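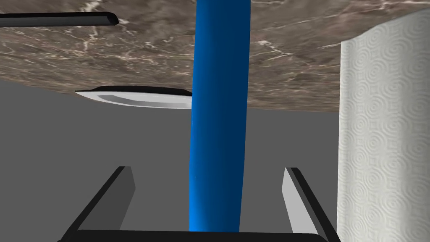 Kitchen pack for Fondance is out

2 August 2022

The kitchen pack for Fondance landed this morning, and we've been playing with it since the download finished. If you missed our January issue, Fondance is the robot simulator from Gestach, aimed at small labs and hobby groups that want to try out grasping before they put a real arm at risk. Until now its add-ons were mostly bins, shelves and plain blocks. Kitchens are a lot more fun!

You get 47 ready-made layouts and 566 objects, and the surfaces are a big step up. The brown marble has fine white veins running all through it, and the paper towel roll comes with an embossed pattern of circles and swirls – somebody cared about that roll. Plates have a proper rim and a shallow dish, so an edge grasp is a different problem from a grasp on a flat disk.

We spent most of our time in the gripper view. It rides along with the hand and keeps both fingers in sight, so with something like a long blue cylinder you can see how it lines up with the gap before the fingers close. We used to do this with a fixed side view and a lot of guessing. Switching between the two takes one key, and you can record both in the same run.

Setup took us one evening. The pack needs version 6 of the simulator, and older project files have to be converted first (the converter is under Tools, and it keeps a copy of your original). Our Heria arm model came across without a hitch. The Masri model lost its finger friction settings and we had to type them back in, so write yours down before you start.

A few things we'd still like to see. Soft items are stiff for now, so tearing off a sheet of paper towel is out. Backgrounds are plain gray in the layouts we've loaded, fine for grasp work but thin if you're training a camera model. And load times are up to 2 minutes on our older desktop, with most of that going to textures. There's a low-detail setting that helps a lot.

The pack is free for anyone with a current Fondance license, and there's a trial version with a smaller set of layouts. We're building a table-clearing task with it this month and will share the project files with subscribers once they're tidy. If you've already made something with the pack, hit reply and send it over – we'd love to run a few reader projects in the next issue.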